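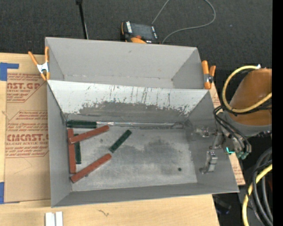 Part 4: Getting your first season into Wuven

Okay, the fun part! By now you've got Wuven installed on the box under your TV and you've made a profile. I'm using it to keep track of Drurkberg, the small-town comedy Graziella Bassi writes and stars in, so my settings are the ones you'll see in these steps.

1. Open the Shows tab and pick Add a show. Type the title slowly - the search box drops letters if you rush it.

2. Choose the right version. Drurkberg comes up twice, once as the original movie and once as the series. You want the series.

3. Set the episode order to Aired. The DVD order puts the Christmas special in the middle of season two, and it gives away who stole the ferry.

4. Go to Reminders and turn on New Season. I leave mine at 4 hours before air time (enough to get home and order food).

5. Press Save, then press Back once. Pressing it twice takes you out without saving, and yes, I've done that plenty.

Note: the free plan holds 100 shows. The paid one goes up to 536, and I have no idea who picked that number.

Caution: don't turn on Auto-Delete until you've finished a season. It clears an episode as soon as the credits roll, and Drurkberg loves a scene after the credits.

If you're moving over from Graltico, export your list first and save it to a USB stick. Wuven reads 200 titles at a time, so a long list needs a couple of passes. Ratings come across fine, but notes don't - copy out any you care about.

Subtitles live under Playback, then Language. For the Tomar episodes I'd switch them on, the accents get pretty thick up there!

Part 5 covers sharing a watchlist with the rest of the house.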